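Rornstead Flooring Durability Program
Interim progress report to the Piltero Fund
21 September 2024

1. Work completed

The wear trials on unglazed floor tile continued through the reporting period. Of the 14 tile bodies supplied by Dizon, all have now passed through the abrasion stage at 2000 cycles. Mass loss was recorded before and after each run, and the readings have been entered in the shared results table. Two bodies lost more material than the draft limit allows and will be tested again from a fresh batch.

Grout work is behind schedule. The Tutton cement grout cured unevenly in the first set of panels — mainly at the panel corners — and the set was discarded. Replacement panels were cast with a lower water content and are still curing.

2. Layout studies

Joint width and tile format were reviewed before the full-size panels were ordered. The square format was kept. 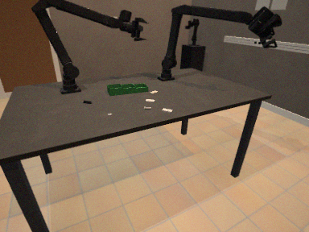
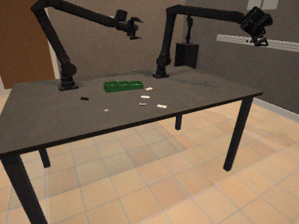
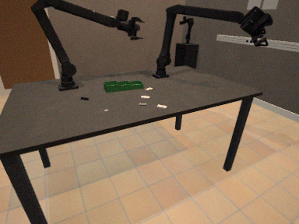
Figure 1. Rendered interior, three views, with dark table on tiled floor.

3. Slip resistance

Pendulum readings were taken on 582 test positions. Values for the coarse finish were stable. The fine finish gave a wider spread in the wet condition, and the slider pads are being checked for wear before those readings are accepted.

4. Spending and next steps

Spending is within the approved budget, apart from a small overrun on panel casting. Stain testing starts once the grout has cured. The final data set is due to the Fund in February.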